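From: Capucine Gautier
To: letwood-sewing list
Subject: Re: [letwood-sewing] Old silk and what to do with it

On Saturday Delaunay wrote:

> I have a box of silk left over from my aunt's shop, 361 small
> pieces by her own tally, plus a stack of old ties. Some of the
> silk splits when I fold it. Is any of it worth sewing with, or
> should I put it all out for rags? Also, can it be washed? I
> have never washed silk and the ties all say dry clean only.

Hi Delaunay,

Don't put it out for rags yet. Silk that splits along a fold is usually weighted silk, which was treated with metal salts to make it feel heavier. It keeps breaking down no matter how you store it, and fusible backing only slows it down. Pull those pieces out first. Fold a corner, pinch it, open it up and look at it against a window. If you see a line of light, that piece is done.

The rest is probably fine. My order of work is below. I did a box of this kind last December and it took me most of the month, evenings only.

1. Sort by weight, not color. Thin lining silk and heavy tie silk don't behave the same in a seam, and a quilt block with both will pucker.

2. Test for dye. Wet a cotton swab, press it on the back of the fabric and hold it for a minute. Reds and navy are the ones to watch. Anything that leaves color on the swab gets washed alone or not at all.

3. Take the ties apart before you wash them. There is one long slip stitch up the back. Find the knot at the wide end, snip it and pull. Most of the time the thread comes out in one piece. Throw out the interlining if it smells. Keep the tipping, it makes good small binding. 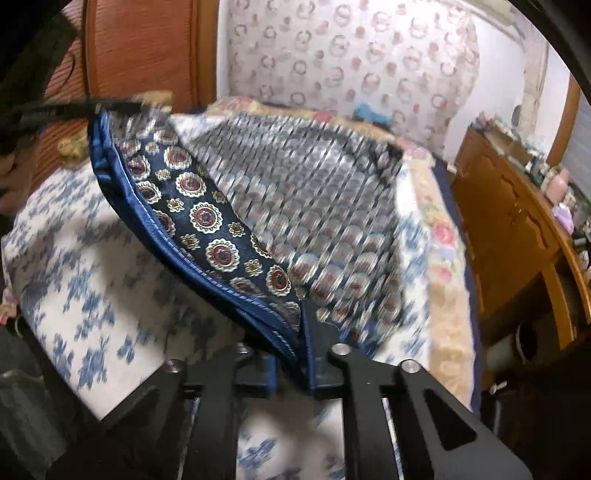 4. Wash by hand in cool water with a little plain shampoo. Don't wring. Roll it in a towel and dry it flat, out of the sun.

5. Press on the wrong side while still slightly damp, with a cloth over it. Go with the grain. Tie silk is cut on the bias and it will stretch into a banana shape if you push the iron around.

6. Back it before you cut. I use a lightweight woven fusible. Nuneo sells one by the yard and Drestia has it on the bolt. I don't have a strong opinion between the two.

For thread I use fine cotton and a new size 70 needle. Change the needle when you start hearing it pop through the fabric.

On quantities: my crazy quilt top used 102 pieces, none longer than my hand, and I still had scraps. So 361 is plenty even if you lose a third of it to splitting.

The question about storage came up here before. Look in the archive for message 959, where there is a long thread on acid-free tissue. Message 2922 has the tie pattern layout someone asked for last week, the one with the fan blocks.

If you get stuck on the dye test, write back with the color and I'll tell you what I did with mine.

Capucine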